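Lerkwood Sets Equipment Plan for Laundry Automation Program

LERKWOOD, May – Lerkwood Residential Services has approved a two-stage purchasing plan for robotic laundry equipment at its assisted living residences. The plan covers two-armed robot stations, household-type washing machines, baskets and spare gripper parts, and it sets the conditions under which further units may be ordered.

Under the first stage, Lerkwood will buy 2 stations from Jivico, a maker of two-armed service robots. Each will be placed with a front-loading washer of the kind residents already have on their floors. The second stage, which would extend the program to the remaining residences, will be considered only after the first has completed 200 supervised loads. 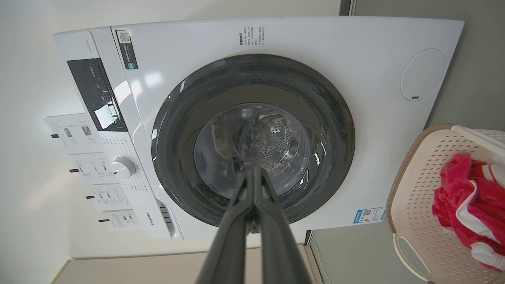 Issued by: Department of Equipment Planning and Procurement

"We have been asked many times why we did not start with industrial machines," said Zubaida Ghumman, director of equipment planning. "Our residents live in apartments. Their clothing is washed in small loads, one household at a time, and we intend to keep it that way. The robot has to work with a round door, a knob and a basket on the floor."

The department reviewed proposals during the winter and held working demonstrations with a front-loading washer and a basket of clothing. Suppliers were asked to address four tasks: opening the door, moving clothing from the basket to the drum, closing the door and selecting a program. Proposals that required changes to the washer, such as a replacement door handle or an added control box, were not taken forward.

Floor space received particular attention. Many laundry areas in the residences were laid out for one person standing in front of one machine. The plan calls for a clear working area in front of each washer, with power and water lines kept along the wall behind it. Residences that cannot provide this area will be surveyed again before the second stage.
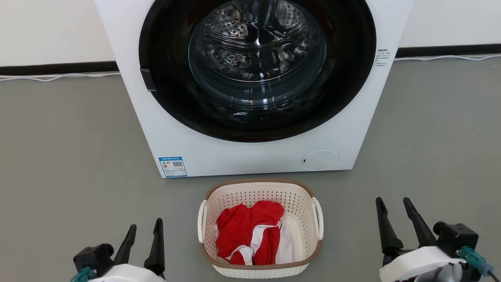 Baskets were added to the purchasing list at the request of Nermin Erdem, manager of residential operations, who noted that the residences now use many shapes and sizes. A single model with side handles will be adopted for all participating floors. The department expects this to reduce the time needed to set up each station and to make the baskets easier for staff to carry.

Grippers are budgeted as a consumable item. Jivico will supply replacement fingers in sets under a fixed price agreement, and each station will be delivered with one spare set. Repair work will be carried out by Iltorow, which already services the kitchen and lift equipment in the residences. Iltorow technicians will receive training from Jivico before the first delivery.

"Purchase price is the smaller part of the question," said Ertuğrul Polat, head of budget and contracts. "We asked every supplier for the cost of keeping a station in service, including parts, software and the hours our own people will spend on it. Those figures now appear as separate lines in the plan, and they will be reported separately."

Staff positions are not reduced under the plan. Laundry attendants at the first-stage residences will supervise the stations and will continue to handle delicate items, stain treatment and ironing. Loads will be run between 9 a.m. and 4 p.m. during the supervised period. Residents may decline to have their clothing handled by the equipment, and their laundry will be processed as it is now.

The washers will be bought under Lerkwood's existing appliance agreement. Because knob positions and program labels vary from one model to another, the department will order a single model for the first stage and will hold one additional unit in storage as a replacement.

Scheduling and results will be kept in Fu, the equipment records system used across the residences. Orhun Bozkurt, project coordinator, will prepare the first-stage report, including completed loads, interruptions and attendant hours.

Suppliers wishing to receive the second-stage requirements may write to the Department of Equipment Planning and Procurement, quoting reference 2321.

Media contact: Justinas Tamošiūnaitė, Communications Office, extension 70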